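About Pandari Kitchens

Pandari Kitchens cooks and delivers staff lunches for workplaces in Goltutdale. We started with one counter and now send out 800 meals a day to 132 offices and workshops.
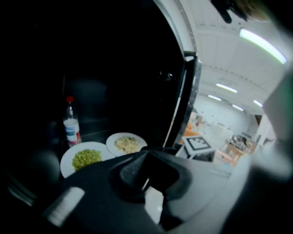

Automation came into our kitchen in January, starting with plating and fetching. Our cooks still write the menus, season and taste. A side like the green one heaped on the larger plate is their recipe from start to finish. Staff who used to carry plates all shift now check orders or train as cooks, and shifts end 2 hours earlier.

Nhyira Dramani manages the kitchen team. Visits can be booked through the office.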